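Plitberg Robotics Club
Home > Guides > Table tasks

Setting Up and Recording the Plant and Cups Task

Written by Arwel Hopkin for second-semester members. Updated in June.

Read this before your first turn at the enclosed table. You should have done the arm safety session and be able to log in to Villus, the program we use for driving the arms and saving runs. If your login doesn't work, fix that first, because you can't start the arm controllers without it.

The task is to work the gripper around a potted plant with a stack of measuring cups next to it. The pot is heavy and the leaves bend, so it teaches you more about contact than the foam blocks do. A finished set is up to 2000 saved frames per run, with 4 runs for each pair of students.

What you need

The potted snake plant
The nested measuring cups
Your pair's log sheet
A dry cloth

Step 1. Clear and wipe the table

Take off anything left by the last pair and put it back in its bin. Wipe the tabletop with the dry cloth. Don't use spray. Soil gets dropped during this task and a few grains under the pot are enough to make it rock.

Check that the panels are seated in the enclosure and that no cable is caught between a panel and the extrusion. If a bracket feels loose, tell whoever is running the session and wait. Members don't tighten the enclosure themselves.

Step 2. Place the objects

Set the pot down first, then put the cups close beside it, nested in one stack. Leave enough space for a finger to come down next to the pot without hitting the table edge.

Turn the pot so that at least one wide leaf stands behind the place where you plan to make contact. The leaves will block part of the wrist view and you are expected to work with that. Don't tie them back or trim them.

Write the starting layout on the log sheet in words. "Cups left of pot, touching" is fine. "Same as last time" is not.

Step 3. Start the arm

Open Villus and load the profile called Vullden. Wait for the status line to turn green. Enter port 2265 if it asks for one. Home the arm, then open the gripper all the way and check that both fingers show in the wrist view. If only one shows, the camera mount has slipped and needs to be reset before you record.

One of you drives. The other stands at the stop button and stays there for the whole run, including the boring parts.

Step 4. Approach

Come in low and slowly, with the fingers apart. Keep the tips above the tabletop and below the rim of the pot. Most people get into trouble by watching the leaves. Watch the fingertips.

Bring one finger toward the pot and stop at contact. Don't close the gripper yet. Check where the other finger is, and check the cups.
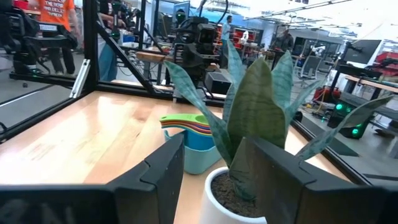
Right finger touching the plant, cups stacked just left of the pot.

If the force number climbs quickly after contact, back off a little and try again at a lower speed. If a cup gets pushed, stop the run, mark it as a bad start and rebuild the layout from your notes.

Step 5. Record

Press Record before the approach, so that the first contact is part of the run. Make your moves, retreat to the home position, then press Save. A run that ends with the gripper still against the pot will be rejected by the checking script.

Swap places after 2 runs so that each of you drives the same number.

Common problems

The view freezes. Stop the arm, then restart the camera from the Villus menu. Leave the computer on.

The pot slides. You are pushing too low or too fast. Raise the finger a little and cut the speed by half.

The checking script says "no contact found." Usually Record was pressed too late. Do the run over.

A leaf gets caught between the fingers. Open the gripper fully before moving the arm in any direction.

When you finish

Home the arm, close Villus, and sign the log sheet. Runs go in the Thoroddsen folder on the shared drive, under your pair number. The plant goes back to the window shelf and gets watered there, never on the table.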